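Trumska Open Day

Last updated: Fri 11 October

The Trumska Open Day is a yearly gathering at the Stikevow workshops, at which the robotics firm Kahsay opens its doors and lets anyone who cares to come in watch its machines being put through their paces. It began as a modest affair for families and neighbours, with room for 80 guests, and has grown by fits and starts to more than 2000.

The best-loved part of the day is the cable table, where a pair of arms with yellow fingers work among cables, wire and other awkward, floppy things -- and a few household ornaments too.

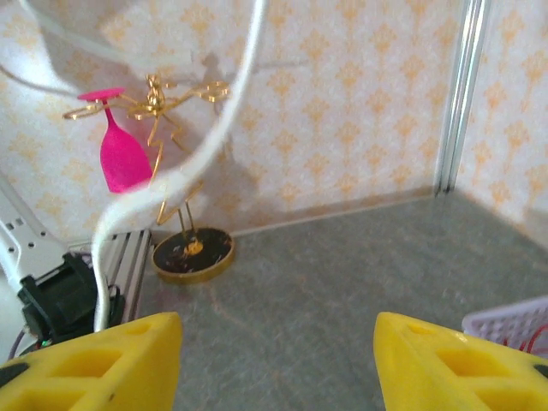
Flesadel, writing in the visitors' book, felt that the sessions were far too short and that cables deserved a whole afternoon to themselves, a view which has found a good many friends over the years.

Each session lasts 50 minutes, with plenty of time for questions, and children are warmly encouraged to ask theirs first.

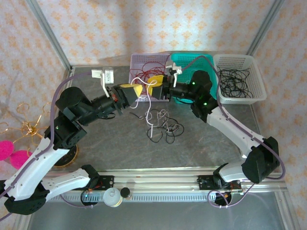 Seats are free but do go quickly, and a smaller winter showing is held in December for those who missed out.

Sorting by colour and thickness is a favourite topic in the talks, along with the old puzzle of how best to pick up a soft loop.

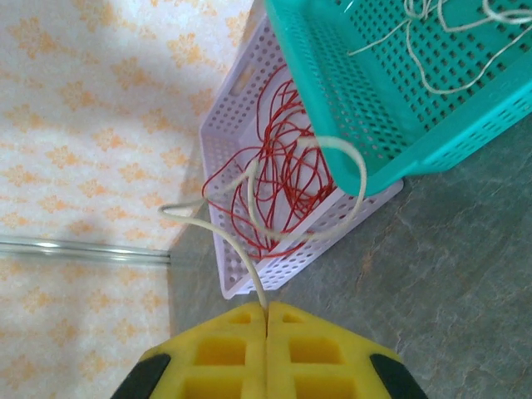
The talks are later gathered into a small printed booklet, which may be read at the workshops at any time of year.

360 shares

Contact us | Back to top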